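Plastham Student Manipulation Dataset: Tabletop Set
README, release notes for June

Summary
The Tabletop Set was recorded by students of the Plastham robotics course as their spring project. It holds 323 episodes of a single arm working with small objects on a table. Each episode runs 20 seconds.

Contents
episodes/ - wrist camera video and joint positions
labels/ - task name, operator code, outcome
splits/ - training and test lists

Collection
Students operated the arm in pairs, one at the controls and one keeping the log. Objects were placed by hand before each episode. Outcome labels were entered by the student keeping the log and reviewed by Birgit Brandes.

Known limitations
Lighting was not controlled, and shadows of the arm and its cable fall across the work surface. Small objects may be hidden behind the fingertips during an approach.

Use
The set may be used for teaching and noncommercial research. Please credit the course in any published work. Corrections should be sent to Ximena Maldonado, course coordinator.

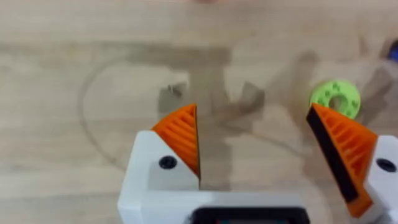 Wrist camera view: green ring near the right fingertip, gripper open.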